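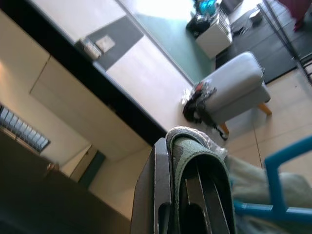
Nadine Zoubi wrote to ask why her fabric slippers go flat and gray within one winter when the rest of her laundry comes out fine. She washes them with the towels, she says, and dries them on the radiator.

Both of those habits are hard on slippers. Towels are heavy when they are full of water, and they beat the shape out of anything soft that goes around with them. A radiator dries the outside of the slipper first and can leave the sole stiff. Do it this way instead:

- Check the label. If the sole is glued cardboard, keep it out of the water and clean the top with a damp cloth.
- Knock the grit out over the trash can, then go along the seam with an old toothbrush.
- Put the pair in a mesh bag and wash on cold with a light load of shirts. Slow spin.
- Push the toes back into shape with your fingers while the fabric is still damp, and stuff them with a plain rag. Newspaper can leave ink on a pale lining.
- Stand them on a rack away from the heater. Turn them once, in the evening.

Slippers with a textured upper hold on to lint. A strip of packing tape wrapped around your hand, sticky side out, takes off most of it.

## Sorting and folding at the table

I fold at the table and not on the bed. The height is better for my back, and I can't leave a heap there overnight if we want breakfast. Wipe the top down first and let it dry. A dark wood table hides jam very well until it is on a white shirt.

Bring the clothes over in a plastic basket with holes in the sides. Anything that is still a little damp gets some air while it waits, and a round basket has no corners for socks to hide in. Don't fill it above the rim. Once it spills over you start grabbing from the side, and everything you pull brings two other things with it. 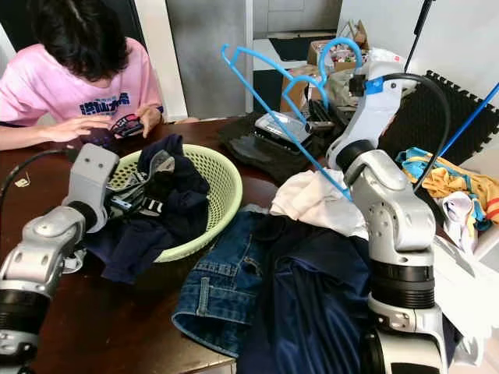
Take the jeans out first. They use the most room in the basket and they make the flat base of the finished pile. Unroll the cuffs before you fold, run a thumb along the inside to get the lint out, and check the back pockets as well as the front ones. Fold one leg over the other, smooth the seat, then bring the hems up to the waistband and fold once more. If you like your cuffs rolled, roll them again when you put the jeans on. A cuff left rolled in the drawer gets a hard line that a warm iron will not always remove.

Dark clothes next. Navy and black look the same under a kitchen lamp at 9 in the evening, so do them in daylight if you can. I put the two side by side near the window and sort before folding anything. Turn printed T-shirts inside out for the wash and leave them that way until they are dry. Fold them with the print on the inside too, so that two prints never lie face to face and stick in warm weather.

Shiny fabrics slide. Put a glossy jacket or a slick pair of track pants at the bottom of a pile and the whole thing will lean by morning. Hang those, or roll them and stand the rolls upright in the drawer.

White things go last, with clean hands. New denim can rub off on them even when it is dry, so keep a space between the jeans and anything pale. If you do find a blue smudge, wash the piece again in cool water before it goes near the dryer or the iron — heat can set it.

## Hangers

Plastic hangers are fine for shirts and light jackets. They bend under a wet sweater, and the sweater ends up with points at the shoulders. Dry knits flat on a towel.

Keep the hangers on the table while you fold, hooks all facing the same way, and hang each piece when you come to it. If you save them all for the end they get wrinkled again at the bottom of the heap. Put a shirt on from the hem end so the neck doesn't stretch, and do up the top button.

A hanger with a crack or a rough edge will snag a thin fabric. Run your finger along the bar, and if it catches, rub the spot with fine sandpaper or throw the hanger out.

Wipe down the drying rack when you bring the wash in. Dust collects on the lower bars, where the socks go, and it comes off on damp cotton as a gray stripe. A cloth with a drop of dish soap is enough, and dry the joints afterward if your rack has metal ones.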